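How to write handling rules your shelf-picking humanoid can live with
Posted 1st August in Good Practice

Every site that puts a two-armed robot in front of a grocery shelf ends up with a rulebook. Ours at Enmont began as one page, swelled to 45 and has been beaten back to 5. What follows is how to get to the short version without passing through the long one.

You'll need a shelf, a basket, a robot, and someone with the authority to delete paragraphs.

Step 1. Name the stations before you name the tasks

Write down where things come from and where they go, and give each a dull name. Source crate, upper. Source crate, lower. Basket. If your operators call the basket "the tub" and your logs call it "target B", settle it now, preferably in the basket's favour.
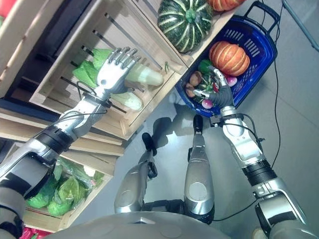

Once the names are fixed, say which arm owns which station. We let either arm cross the midline for the first few weeks, and the incident sheet from that period makes lively reading. The rule that survived is short: one arm per station unless the task card says otherwise.

Step 2. Cap the grip by item, in a table

Don't write "handle gently". Gently is a mood. Make a row for each item with a maximum closing force, a permitted grasp direction and a release height. Ours started with almost 200 rows and lost most of them when we grouped items by shape. Run the whole table on imitation veg first, then whatever you plan to handle for real.

Include the things that aren't produce. A rulebook that covers only vegetables goes very quiet when a bottle turns up. 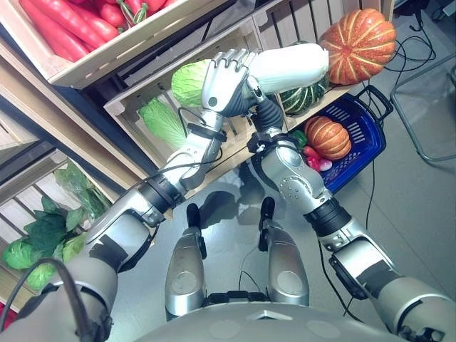 Eskola wrote in under the first version of this page to say that their table has a default row for anything unlisted, set to the weakest grip they have, and that the robot is told to stop and ask if that fails. They also said it asks a great deal. I've since pinched the idea, colour-coding and all.

Step 3. Decide where people may stand

Mark the reach of both arms at full extension, add your margin, and tape the floor. Use the reach with the hands open. Then write down who may be inside the line, and in which mode. "Authorized personnel" won't do, as everyone on site believes this to be them.
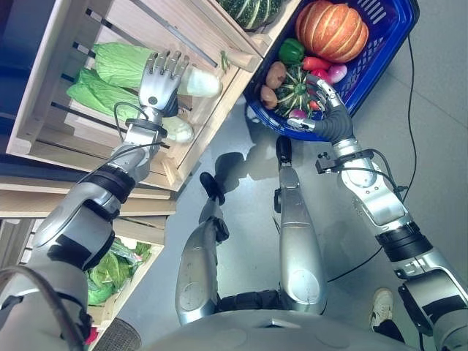
Floor rules are the ones people nod at and forget, so keep them few and check them at the start of each run. Read them aloud if you can bear it. Walk the line with the arms parked and look at what's on the ground. A power cable running behind the basket and back under the right arm belongs on the checklist, and so does a sneaker. Our wording is "cables routed, feet declared", which the Skirum crew have been rude about and then copied.

Step 4. Look after the coverings

Sleeves and wrist wraps keep grit out of the joints and joints out of the lettuce. Give them their own inspection line: folds, seams, marks, anything caught at the cuff. We do this every 1000 grasps and again after any contact stop. Record a mark even if it wipes off.
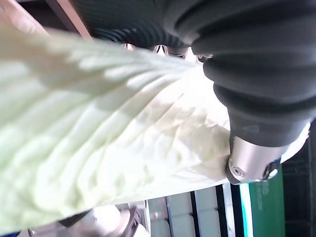

Close contact at the wrist: ribbed sleeve, metal fitting and napa cabbage.

Step 5. Delete something

Book a review for the end of August and go in with a pen. Any rule that hasn't been used, broken or argued over gets a line through it. Stop distances and force caps are exempt.

If you're on the Zovberg template, section headings can't be removed, only emptied. Leave them empty.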